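Moving out of a rental, landlord wants 500 for "repainting"

Posted May 7, 2024 by safta_stanciu

Hi all. Leaving my one bedroom on Plumlow Street after two years. Landlord already emailed to say 500 is coming out of the deposit for repainting. No walk-through yet! Walls are fine apart from nail holes and a scuff by the door. Deposit was 2,675 so I'd really like it back. Can he just decide that before I'm even out? Still packing, clothes all over the bed, so please keep it simple.
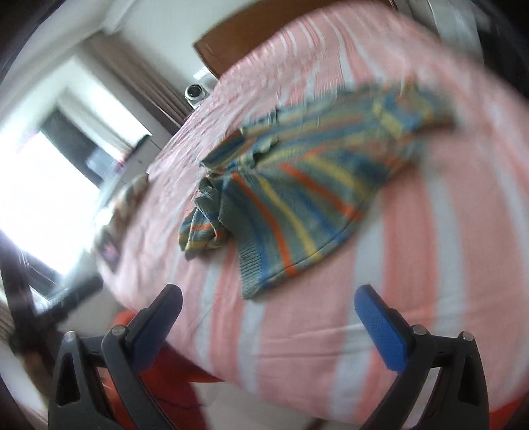
2 replies

Travix
Depends on your state but mostly no, not like that. Normal wear is on him. Small nail holes, faded paint, usually counts as wear. Big holes or a wall you painted purple, thats on you.

What I'd do:
Email back, ask for an itemized list. Polite, short.
Ask for a walk-through date in writing.
Find your move-in checklist. If you never got one, say so in the email.
Photos of every wall with the lights on, after your stuff is out.
Leave a forwarding address, in writing. Lots of states start the clock from that.

Look up the deadline for your state, some are pretty short. If he misses it he may owe you the whole thing back, sometimes more. 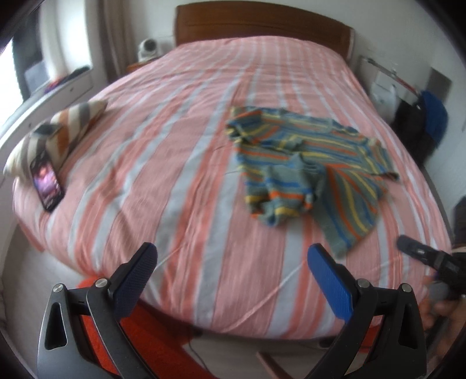

Also keep paying rent as normal til the end. People try to skip the last month and call it even, and then he has a real claim against you. Small claims is not scary btw. I paid 105 to file against my old place in Brorkcombe and they settled before the hearing. Took from September to spring though.

Subramaniam
Just fill the holes yourself?? Tub of spackle, putty knife, let it dry, sand it. Mine charged me 152 for holes I could of fixed in ten minutes. Don't touch up the paint unless you have the exact can, it shows worse than the holes did. For the scuff try a damp sponge first. No idea on the legal side, go with what Travix said.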